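I got to Ostcombe with a bad coffee and a list of questions I'd mostly forgotten by the time we sat down. The person I was there to meet runs gripper testing at Merkier, and she had two monitors going before I'd got my jacket off. She asked me not to use her name ("my mum will print it out"), so I won't.

Her team has spent the winter comparing two parallel grippers, the Skanon and the Sani, and nearly all of it has happened in simulation. I asked whether that felt like cheating.

"A bit, at first," she said. "But I can do 1000 runs overnight and nobody has to stand there with a hand on the stop button. On the real bench we'd be lucky to get 27 before lunch."

So which one's better? She pulled a face. The Skanon opens wider and forgives a sloppy approach. The Sani is slower to close but holds its line, and she reckons it's kinder to thin edges. They'd done 500 runs with each by December, and then someone noticed the controller gains had been left on the Skanon settings the whole time.

"We binned every Sani number we had," she said. "That was a fun meeting."

I'd expected her to talk mostly about fingers, but what she really wanted to talk about was cameras. Her favourite view sits at the wrist, looking out past the fingertips, and she's fought for it against people who'd sooner have one big overhead shot. She likes it because the fingers are always there as a reference. Move the arm a little and the target slides and tilts, but the fingers stay put near the bottom.

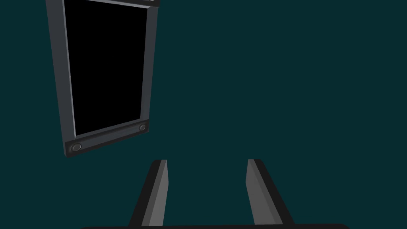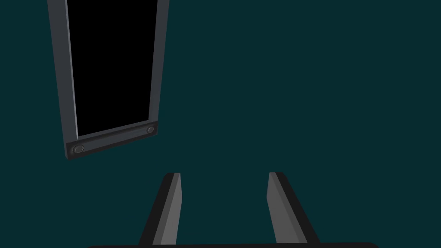 Wrist view in the simulator, fingers open, with the framed panel up and to the left.

"People see the plain background and think we ran out of money," she said, laughing. "I want it boring! If the controller can't cope with boring, I'm not giving it a cluttered shelf."

The next job is lighting — she wants proper shadows and a bit of glare, then 22 different backgrounds swapped in at random. After that the whole lot moves over to the real arm, and she's already bracing for it. Cables are her big worry. The simulated arm doesn't have any, and the real one has a fat bundle that tugs on the wrist whenever it reaches across itself.

I asked what she'd tell a small shop trying to pick a gripper right now. She said to borrow both if you can, write down your controller settings before you touch anything, and put the camera where the work is. Then one of the monitors beeped and she rolled her chair over to see which run had stopped.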